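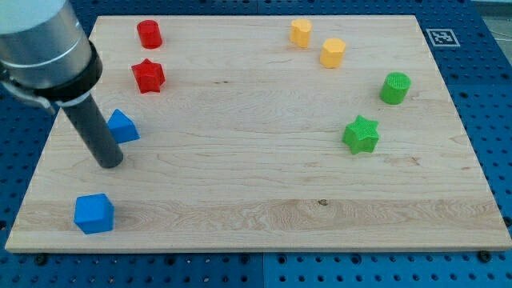
Apprendre une politique de poussée conditionnée par le langage : collecte, découpage, entraînement

Ce tutoriel reprend le protocole utilisé pour Skukik, une politique visuomotrice qui déplace des blocs sur un plateau à partir de consignes écrites. Il suppose un bras déjà calibré et un contrôleur cartésien fonctionnel.

1. Préparer le plateau

Fixer la planche avant toute calibration. Coller le marqueur de référence sur la table, hors de la planche, pour que les blocs ne puissent pas le masquer. Les huit blocs se répartissent en quatre couleurs, deux formes par couleur. Une consigne peut ainsi désigner un bloc par sa couleur et sa forme (« l'étoile rouge »), mais la couleur seule reste ambiguë. Conserver cette ambiguïté : elle sert au test de l'étape 5.

2. Régler la hauteur de l'outil

L'effecteur se déplace dans un plan parallèle à la planche, à hauteur constante. L'espace d'action se réduit à 2 dimensions (dx, dy). Vérifier la hauteur aux quatre coins ; si la pointe frotte, reprendre l'estimation du plan.

3. Collecter sans consigne

L'opérateur pousse les blocs librement, en longues séquences, et remet le plateau en désordre entre deux séquences. Nous avons enregistré 178 séquences. Ne pas interrompre l'enregistrement en cas d'erreur de poussée, les corrections sont utiles à l'apprentissage.

4. Annoter a posteriori

Découper chaque séquence en segments, puis faire décrire chaque segment par une phrase à l'impératif. Firdevs Kocabaş a retenu 3000 segments après suppression des doublons. Écarter ceux où aucun bloc ne bouge.

5. Entraîner et évaluer

Entraîner par clonage de comportement, image et phrase en entrée. Évaluer séparément les consignes complètes et les consignes ambiguës. Pour ces dernières, compter comme réussite le déplacement de l'un ou l'autre bloc de la couleur citée. Limiter chaque essai à 600 pas de contrôle.

Problème fréquent : la politique oscille lorsque deux blocs se touchent. Sibel Akgül recommande de rééquilibrer les segments de séparation avant de modifier l'architecture.

Mis à jour le 13 janvier 2024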